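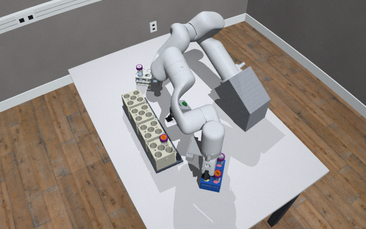
Visit report: Hollmann diagnostics laboratory, Lutport

The April visit was arranged through the regional laboratory group and ran from 9 a.m. until shortly after lunch. Hollmann runs sample reception for the clinics between Lutport and Pronville, and takes in nearly 2,000 tubes on a working day. Twelve people share the reception bench over 2 shifts. Our interest was in the step between unpacking and analysis, where tubes are moved from the courier racks into the analyzer racks. Until last year this was done entirely by hand.

Ilse Dreßler, who manages reception, took us through the change in order. The laboratory did not start with hardware. It started with a simulated bench, built to the dimensions of the real one, and every transfer sequence is still run there before it is released to the arm. Sequences that fail in simulation go back to the bench staff with a note, and the staff decide whether the rack layout or the sequence should be altered. According to Dreßler, the layout is altered more often.

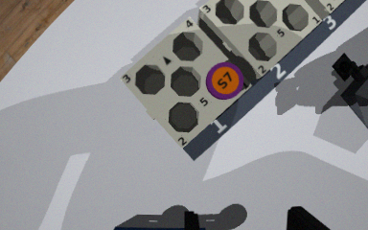 Rack addressing took up most of the first month. The bench staff had always referred to positions by habit ("second from the window"), and different people counted from different ends. The system needed a fixed address for every well, and the staff needed one they could read out over the bench without checking a sheet. The simulated rack has the scheme they settled on: large white numerals on the dark strip beside the blocks, and small black digits around the holes. The tube marked S7, orange with a purple ring, is in the block beside numeral 1. An error message now names the block first, and whoever is on the bench goes to it directly.

The transfer software is supplied by Zalora and runs on a workstation next to the bench. It keeps a log of each pick and place. We were shown the log for the previous morning, which listed 17 stops. Most were marked as grip retries. The remainder were labels the reader had rejected, and these had been handled by a technician at the screen. 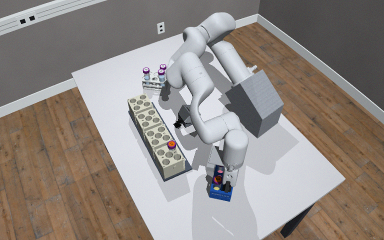
A stop has to be cleared by someone with bench authorization, which at present means five of the staff. The others are being trained on the simulator, in half-hour sessions at the end of a shift. Dreßler would like everyone authorized before the late shift is reduced to one person at reception.

The staff we spoke to reported less wrist strain and fewer mislabeled racks. They also reported more time standing at a screen, and some irritation that the pace of the morning is now set by the sequence. Two had asked to rotate into the analyzer room and have done so. No positions have been cut, but one vacancy was left unfilled.

Open points for our own site: floor space for the base and table, who writes the sequences when the trained person is on leave, and whether Zalora can import our existing rack codes. Dreßler has offered to send the training outline.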